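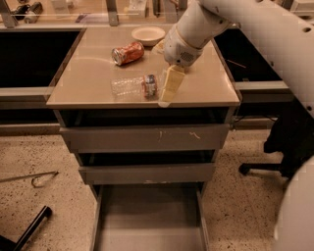
Against the bottom drawer

Kitchen planners still put the deepest drawer at floor level, and I think they are wrong. Anything stored there is reached by bending, and in use the open front takes up to 60 cm of standing room. Cans and bottles then stay on the top, where a round one laid on its side needs only a slight slope to roll.

Farah Wuisan argues that low drawers suit heavy pans. Two pans, perhaps - the rest belongs at waist height, behind a shallow front.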